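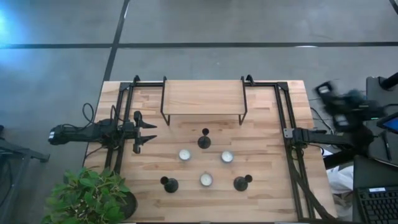

Willora Supper Club: Your Questions, My Answers

Hi! I'm Etenesh Mersha, I cook the food and I also answer the email, which is why the email sometimes takes a while. Most of what lands in my inbox is covered here, so have a look before you write. If it isn't here, do write! I like hearing from people.

Last updated Apr 19, 2024

What is Willora, exactly?

It's a supper club. One long dinner, one menu, one seating, and everybody eats the same thing at the same time. I started it as a way to feed friends of friends the Ethiopian food I grew up with, plus whatever else I was excited about that month (there was a dumpling phase). It has gotten bigger, but it's still me in an apron, my cousin on drinks, and a playlist I fuss over way too much.

Is it a restaurant?

No. There's no regular menu, no walk-ins and no takeout. Please don't turn up hungry on a night when we're not cooking. It has happened, and I ended up giving the poor man a bowl of lentils on the steps.

Where do I go?

888 Randside Avenue, the green door on the side of the building, not the big one in front. The front door belongs to the dentist upstairs. Ring the lower bell. If you're coming by bus, get off at the library and walk downhill for a couple of minutes. Street parking is free after six, but the block fills up early, so try around the corner by the laundromat.

How do I get a seat?

Join the mailing list first. There are some 200 people on it now and the list always hears about a dinner before anybody else does. I send one email with the menu and the date, and you reply with how many seats you want. First come, first served. When I write back with a yes, you pay, and then the seat is yours.

I know people would love a proper booking page with a calendar and buttons. I tried one in January and it sold the same four chairs to two different families, so we're back to email for now.

What does it cost?

Dinner is $56 per person. That covers all the food, coffee, tea, water and tax. Kids under ten pay half, and babies on laps are free. I don't take tips, but my cousin does, and he's been known to bring extra bread to people who remember him.

What will I be eating?

Usually a big shared spread: injera, a couple of lentil or split pea stews, greens, a beet and potato dish, a slow-cooked chicken or beef stew, and a tomato salad with plenty of green chili. Then something sweet, and then coffee. Some months I go off in another direction completely, and I'll say so in the email. If you only want the Ethiopian nights, tell me once and I'll put a note next to your name.

I buy most of my spices from Tomanard, over by the train station, and I mix the berbere myself. People ask for the recipe all the time. I'll give you the list of what's in it, happily, but I really do go by smell for the amounts, so I wouldn't know what to write down!

Is it very spicy?

Some of it is. There's always at least one mild stew on the table, and the salad cools things down. Tell me if you're bringing someone who finds black pepper alarming and I'll seat you close to the potatoes.

I'm vegan / gluten-free / allergic to something. Can I come?

Vegan is easy. More than half of the spread is vegan on any given night, cooked in oil, and I keep the buttery things apart.

Gluten-free takes a little warning. My everyday injera has some wheat flour in it, but I'll make an all-teff batch if you ask when you book. It needs several days to ferment, so asking at the door is too late.

Nuts and sesame are both used in my kitchen. I clean carefully, but it's a small space and I can't promise there's no trace of anything. If your allergy is a serious one, please email me and we'll talk it through before you pay.

Do I have to eat with my hands?

Nope, there are forks. But do try it! Tear off a piece of injera, use it to pinch up a bit of stew, and eat the whole thing in one go. Right hand only if you want to be polite about it. Your first few will be messy and your neighbors will be too busy with their own to notice.

Can I bring wine?

Yes, bring whatever you like to drink. We have glasses, a corkscrew and ice, and there's no corkage charge. If you want a suggestion, something lightly sweet or a cold lager goes well with the hotter stews. We don't sell alcohol ourselves.

What's the coffee part all about?

My favorite part! After dinner I roast green beans in a pan, walk the pan past everyone so you get the smell, then grind and brew. It's three rounds if you stay for the whole thing, each one weaker than the last. The beans come from a little roaster called Lukumay who sells me the green ones by the sack.

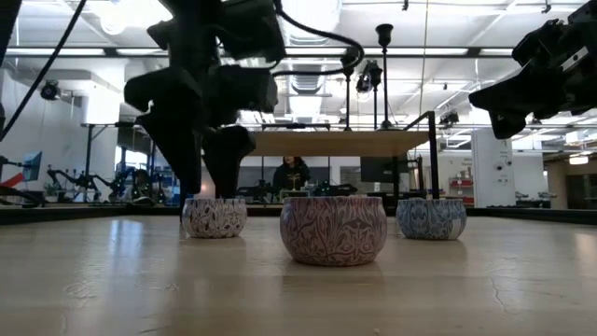 You're welcome to leave after the first cup, lots of people with babysitters do. But the second round is when everyone loosens up, and I've seen people who came alone leave with dinner plans. There's popcorn too. Yes, with coffee. Trust me on that one.

Can I come by myself?

Please do. It's shared seating anyway, so you'll have people on both sides of you. Let me know you're coming solo and I'll put you in the middle of things where it's easy to join in.

Are kids welcome?

Very. We start at half past six, and it's loud enough that a wriggly toddler won't bother anyone. We have two booster seats, so ask early if you need one.

Can I get in with a wheelchair?

Yes, through the alley entrance, which has a ramp. The green door has three steps. Send me a message beforehand and I'll have the alley gate unlocked. The restroom is on the same floor and has a wide door, though the turn by the sink is a bit tight.

What if I need to cancel?

Up to five days ahead, you get all your money back. After that I've already shopped, so I can't refund you, but you can give your seat to a friend. Just send me their name and anything they can't eat. If I have to cancel (flu, burst pipe, it's an old building), you get a full refund right away and first pick of the next date.

Do you do private parties?

Sometimes. I like doing birthdays and small engagement dinners, and I don't do weddings anymore. Minimum of twelve people, and I need a month's notice. Tell me the occasion and your rough budget and I'll send back a menu.

Can I buy the injera to take home?

If there's extra, it's by the door at the end of the night in stacks of five. Put money in the tin. It keeps for three days wrapped in a cloth inside a plastic bag, and it freezes fine with parchment between the pieces.

Do you teach classes?

I'm working on it! I'd like to start with a short one on lentils and greens, with a small group so everyone gets a turn at the stove. The mailing list will hear first. If you'd want an afternoon class more than an evening one, reply to any of my emails and say so, I'm still deciding.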